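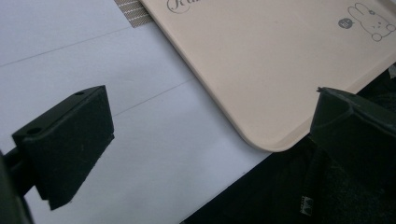

A flat, pale surface is the best kind for sorting seed.

Growing > Seeds > Saving and storing

How to clean and store your own flower and vegetable seed

By Karla Esquivel
4 minute read

Seed straight from the garden comes mixed with bits of pod, dried petal, dust and the odd insect. You can sow it like that, but it keeps badly and it is hard to sow evenly. Cleaning a season's worth takes an evening or two, and you need almost nothing you haven't already got in the kitchen.

This method is for dry seed: beans, peas, lettuce, poppies, calendula, sweet peas, nigella, onions and so on. Tomatoes, cucumbers and squash have wet seed and need a different start, covered at the end.

What you need

A flat table or a large tray, light in colour
Two or three kitchen sieves with different sized holes
A wide, shallow bowl
A sheet of paper with a crease down the middle
Small paper envelopes
A pencil
A jar or tin with a tight lid

Dark seed is easy to see against a light background. For white or very pale seed, such as lettuce, put a sheet of dark paper down first.

1. Finish the drying

Spread the seed heads or pods on newspaper in a room that is airy but not heated, one kind to a sheet. Write the name on the newspaper itself. Loose labels get moved.

Leave them for 2 weeks. Turn them over every few days. Bean pods should crack when you bend them, and poppy heads should rattle. If a bean takes a dent from your thumbnail it isn't ready, so give it another week. Keep seed away from radiators and never dry it in the oven. Temperatures above 40°C can kill it, and most ovens go past that on their lowest setting.

2. Break up the heads

Pods can be opened by hand. For anything with small heads, put a handful in a pillowcase and rub it between your palms, or roll it gently on the table. Beans can be trodden on in the pillowcase in soft shoes. Don't use a rolling pin on beans or peas. It splits them, and a split bean won't grow.

3. Sieve

Start with the coarsest sieve. The seed should fall through and the big rubbish stay behind. Then use a sieve that is slightly too fine for the seed, so that the dust goes through and the seed stays. Colanders do well for peas. A tea strainer is right for poppies.

Carrot and parsley seed will never come out perfectly clean this way. Leave the rest in.

4. Blow off the chaff

Take the bowl outside on a still day. Swirl it so that the light stuff rises to the top, then blow across it gently. Tilt the bowl away from you as you go. Stop when you see the first good seeds go over the edge.

Efthymia Politis, who grows the onions for our seed swap in Prornham, uses a hairdryer on its cool setting, held well back. I lost most of a year's leeks trying it. Practise on something you have plenty of.

5. Pick over by hand

Tip the seed on to your table in a thin layer and draw it towards you a little at a time with the edge of a card. Take out anything shrivelled, mouldy, broken or with a small round hole in it. Holes in peas and beans mean beetle. If you find a few, put the whole batch in a sealed bag in the freezer for three days once it is fully dry, and let it come back to room temperature before you open it.

6. Pack and label

Use the creased paper as a chute to get the seed into the envelope. Write on the envelope before you fill it. Put down:

the plant and variety
the month and year you picked it
where it grew
anything odd, such as a tall plant or an early one

Put the envelopes in the jar or tin and keep it somewhere cool and dark. A back bedroom is better than a shed. A spoonful of dry rice in a twist of cloth will take up some damp, but change it each spring.

How long it keeps

Onion, leek and parsnip are best used the following spring. Carrots and sweet peas are good for two or three years. Beans, peas and lettuce for three or four. Tomatoes often go on longer.

If you are unsure, fold ten seeds into damp kitchen paper, keep them warm in a bag and look after ten days. If fewer than half have sprouted, sow thickly or start again with fresh seed.

Wet seed

Scoop tomato seed into a jar with a little water and leave it for three days, stirring daily. Pour off what floats, rinse the rest in a sieve and dry it on a plate. Kitchen paper sticks to it. Squash seed only needs a good wash before drying. Once dry, go to step 5.

Filed under: Autumn jobs, Seed saving, Kitchen table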